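Subject: Re: [cell-practice] Draft 2, bin picking rules, clauses 4 and 6

On the comment received in June:

> Clause 4.2 says the bin "shall be restrained against
> movement in all directions". Our bins at Bradel sit in
> a welded cradle. Does a bar clamp on a bench count as
> restraint, or is the clause meant to rule it out? Also,
> 6.1 gives no interval for checking the hose and cable
> dressing on the arm. We do it every 2880 cycles but I
> can't find where that number came from.

A bar clamp counts for bench cells, provided the bin is clamped on at least two sides and the clamp bodies are outside the programmed path of the gripper. The handles are the part people forget when they set the keep-out volume. I propose adding a note to 4.2 to that effect and leaving the main wording alone. Production cells would still need a fixed cradle or locating pins.

Tape marks on the bench are acceptable for showing the nominal bin position. They are not restraint. The Kamath draft treated the two as equivalent and that line should come out.

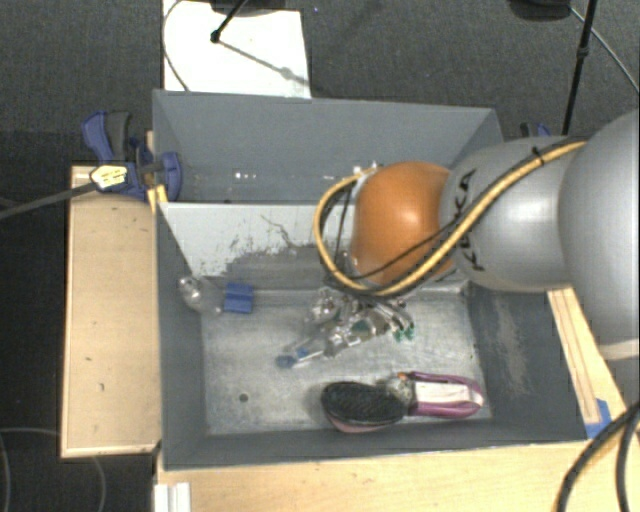 On 6.1, I would tie the interval to wrist travel instead of a pick count. A cell that rotates the last joint through 90 degrees per pick wears its dressing at a different rate from one that hardly turns it. At Trusten we log cumulative wrist rotation and inspect after 700 full turns. The inspection covers:

- loop clearance at both ends of wrist travel
- chafing where a hose passes under a joint
- cable ties, for tightness and for cut ends facing the hose
- contact between the loop and the bin wall at the lowest pick height

The last item has to be done at jog speed with the gripper at floor level in the corners. A loop that clears the wall at centre can foul it at the edges.

For divided bins, 4.5 should also require that the divider height be entered in the collision model as measured. Droron's import tool fills in a default, and our records show around 1326 picks run on one cell before the default was corrected.

Replies to the list please, with clause numbers in the text. I will hold draft 3 until 6.1 is settled.

Editor, cell-practice draft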